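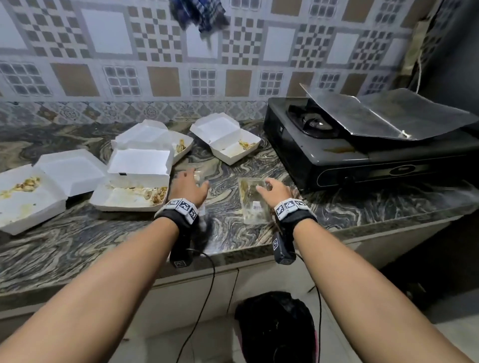 Fig. 1. Takeout boxes on the counter, wrist bands on both arms.

Project report, team Moges
June 8, 2025

What we set out to do: get hand motion data for closing and moving takeout boxes, so the club arm (Arken) can learn to clear a counter. Started in March with cups. Cups were too easy, the arm just pinches and lifts. Boxes have a lid, a hinge, flaps that spring back, and food left in them changes the weight. Much better problem.

Setup is the same as in our cups report except for the wrists. Black strap, white marker panels on top, small black unit hanging under each wrist with its own marker, one thin cable per side. The markers give us wrist position in the head view. The Wurkska software turns that into a path, and then we trim it by hand, which takes forever.

Data so far: 100 clips kept, 14 thrown out. Most of the bad ones were markers turned away from the view when the wrist rolled over. A few were just us starting before the recording did.

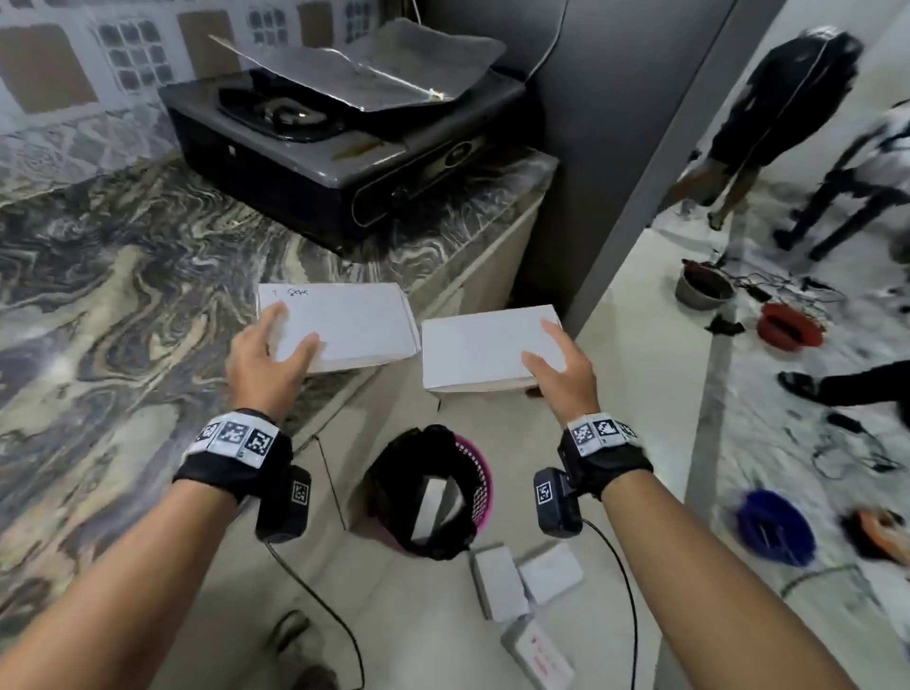
TASK 2: CLOSED BOXES

Pick up or slide a closed box on the counter, one or both hands. Sounds like nothing. But people do it in totally different ways, flat palm on the lid, grip on the front, both thumbs forward, and the model averages them and gets something that is none of them. In the simulator Arken pushed down and forward at the same time and the lid caved in. We ended up sorting clips by grip type before training. Should of done that first.

Two hands on the short sides was the most repeatable. We made it the default for everything after the first batch.
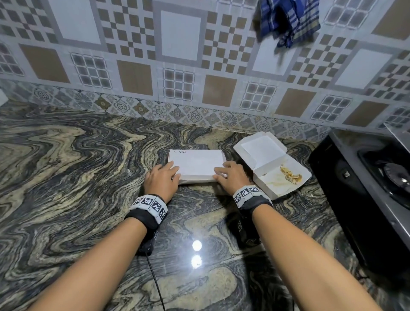 It also made the trimming quicker, because the start pose is nearly the same every time and the script can find it. The script still trips on shiny stone. Bright spots get picked up as marker corners and the path jumps. We put in a size filter and that got rid of most of it, not all. A mat would fix it but then the data only works on mats.

TASK 3: OPEN BOXES

One hand holds the base, the other works the lid. This is the hard one. The hinge creases differently on every box and you dont see the crease until the lid is moving. Training ran 900 steps and then the loss went flat. Lid angle is still off by roughly a finger width at the edge.

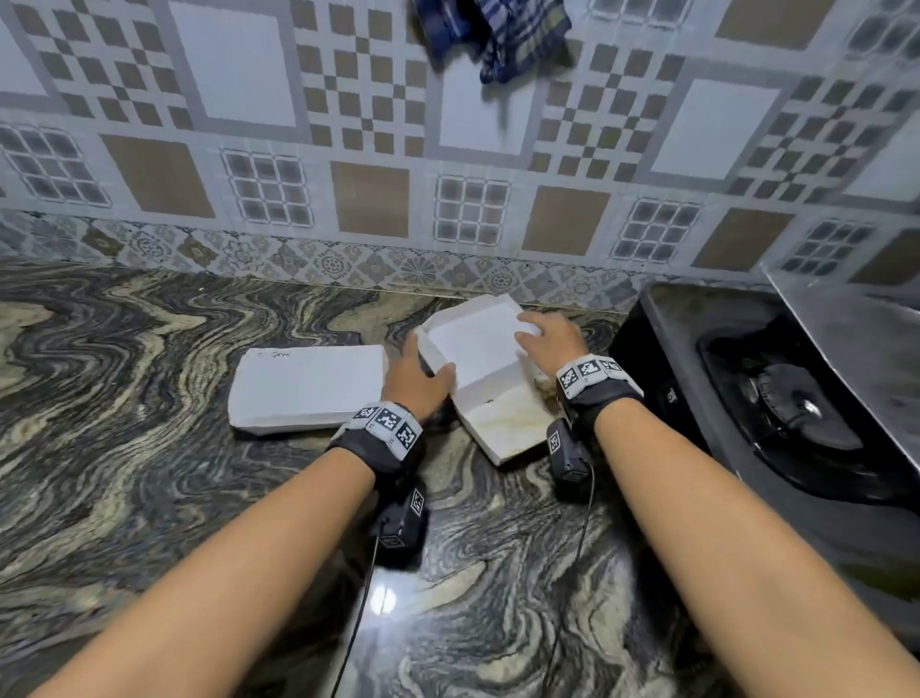
Fig. 4. Left hand on the base, right hand on the raised lid.

Still to do
- force data from the fingers, we have none
- second kitchen with a plain counter
- fix clock drift between left and right units (restarting the Jovatix logger helps, no idea why)
- rerun task 2 with the sorted clips only
- clean up the file names before anybody else has to use them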